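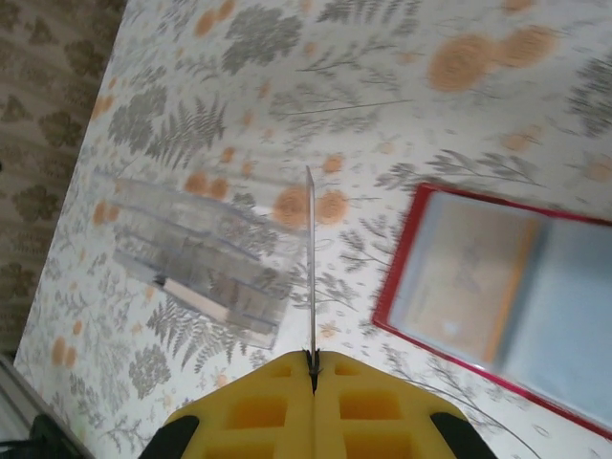

New ice hall in Zundura: who is moving, who is staying?

Supporters' forum > Club matters > Home rink

blueline_marta
I read the club letter again this morning and I still don't understand one point. It says that the senior team will play in the new hall from September, but for the juniors it says only "a suitable solution will be found". My son is in the under 12 group. Does this mean that they stay in the old rink, or that they have no ice at all?

Pralotik77
They stay. At the members' evening on 4th April the question was asked and Hanan Abou Jaoude answered it from the stage. The old rink remains open for two more seasons, then the city decides. I wrote it down because I knew people would ask here.

blueline_marta
Thank you. It would be nice if they had put this in the letter.

oldstand_row9
Two seasons is not a long time. The compressor in the old rink was already bad when I was playing myself. If it breaks in the middle of winter, the city will not pay for a new one, they will say that we have a beautiful hall on the other side of the river. I was against the move from the beginning and I am still against it.

Jia_goalie
With respect, row9, you cannot say that the old rink is falling to pieces and also that we should have stayed in it. Which one is it?

oldstand_row9
Both. It should have been repaired. The city had the plans for the repair in a drawer for years. Instead they tore down the market hall and built there, and now we are a tenant. In the old rink we were also a tenant, I know, but we had the kiosk and the boards. In the new one Sirkeo runs the hall and takes the kiosk money, and the advertising on the boards is shared. Look at how much this club earned with sausages and tell me it is a good contract.

Jia_goalie
The kiosk was open for 9 home games last season because we could not find people to stand in it. I stood there myself for 3 of them, in goalkeeper trousers. I won't miss it.

Pralotik77
A small correction: Sirkeo takes the kiosk money on match days only. On training days the club may sell coffee. It is in the annex to the contract, which you can read in the office if you ask.

tram4_passenger
Can I ask something more practical? The tram number 4 stops at the old rink and not near the new one. After an evening game, how do we come home? I don't drive and my father, who comes with me, doesn't walk well.

blueline_marta
There is a bus from the hospital stop, but I don't know how late it goes.

tram4_passenger
I looked. The last one leaves before the end of the third period if the game starts at the usual time. With overtime we have no chance.

Jia_goalie
Then please write to the club. I mean this seriously. They are discussing the starting times with the league now and a letter from a season ticket holder helps more than ten messages here.

oldstand_row9
I agree with the goalkeeper for once. And if they don't find a bus, write to me in a private message. I have a car and two empty seats, and I will be driving there anyway, complaining all the way.

tram4_passenger
That is very kind, thank you. I have sent the letter. I will write here when they answer.

Pralotik77
One more thing for people with season tickets: your old seat number is not valid in the new hall. You have to choose again, and the form must be at the office before the end of the month. Standing places are behind the north goal only.

oldstand_row9
Is there a row 9?

Pralotik77
On the plan, yes. On the side of the penalty boxes.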